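Skoller Hand-Held Gripper, foam pad version
Equipment pages > Grippers > Hand-held

Status: on loan, under test
Supplied by: Elel
Tested by: Lemlem Assefa and Imelda Lumbao
Page last changed: 4th October

What it is

The Skoller is a two-fingered gripper you hold and squeeze, with a camera looking out over the fingers. You do the job by hand, the camera records it, and the recording is meant to teach an arm to do the same job later. Elel sells it as a cheaper way to collect demonstrations than driving an arm about with a joystick. That may well be true. The leaflet also says it "feels like your own hand", and we would ask anybody tempted by that line to try picking up a coin with it.

We have had it since August alongside the Bañez, our older hand-held gripper with hard plastic fingers. Most of what follows is a comparison between the two.

What the maker claims

Grip pads good for 4000 closures.
Set up and recording in 2 minutes.
Suitable for "everyday household objects".
Works with any arm that takes the Nesorberg mounting plate.

What we found

The pads. Foam pads grip better than the bare fingers of the Bañez, and it would be unfair to say otherwise. Smooth plastic tubs are the clearest case. With the Bañez you have to catch a tub squarely or it twists away from you, while the Skoller forgives a crooked approach. The trouble is what happens to the foam. Ours has begun to fray along the edge, and we are nowhere near the claimed number of closures. Elel's answer was that the figure comes from a bench test on a smooth block. We don't own many smooth blocks. We own wire baskets, lids and tins, and we would like to see the test repeated with those.

Replacement pads come only in packs of 50, which is a strange quantity for something that supposedly lasts so long.

Set up. Two minutes is possible if the gripper is already charged, paired and calibrated, in other words if it is already set up. From the box, Imelda needed around 30. Doing it again the next morning was much quicker, though the pairing dropped once and she had to go back to the beginning.

The camera. Good close in, on pale surfaces. We lay white board over the bench for this sort of work and the picture stays clear and steady there. Turn the gripper towards the unlit end of the room and whatever lies past the bench goes very dark. For short pick-and-place jobs this hardly matters. For anything where the arm would later need to find a shelf or a doorway, we wouldn't rely on it. The Bañez camera is softer overall but copes better with a dim background.

Finger size. These are thick, blocky fingers, and a basket shows them up. Dropping a small tub into one is easy. Getting it out again from a corner is another matter, as the fingers have to open before they can close on anything and the side of the basket is in the way. Lemlem's workaround is to push the tub towards the middle with one finger first. It works, but then every recording has a push in it, and an arm trained on those recordings will presumably push as well, whether it needs to or not.

Two at once. Elel suggests buying a pair, one for each hand. We can see the point for lids and bags. For moving single objects we got nothing from the second gripper except a heavier bag to carry — and twice the charging.

Arm side. We haven't tried the Nesorberg plate, so we have no opinion on it. Elel has promised to lend us one and it hasn't come. Until a recording made with the Skoller has been run on an arm here, please treat everything on this page as a report on half a product.

Which should you borrow?

For tubs, cups and boxes on an open bench, take the Skoller and go easy on the foam. For thin things, tight corners or badly lit rooms, take the Bañez. If you are thinking of buying, wait for the arm tests. The price is fair for the gripper alone but the pads will add to it, and Elel has not yet told us by how much over a year.

Known faults

Pairing sometimes drops when the gripper is put down.
Foam frays at the edges and leaves bits on the bench.
Charging light stays on after charging has finished.

Borrowing

Ask Imelda. Bring it back charged, with the recordings copied off, and write down any pad damage on the sheet in the case.

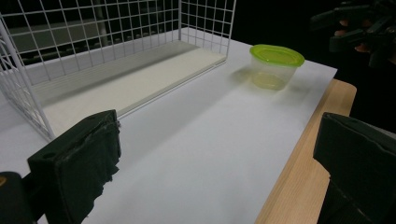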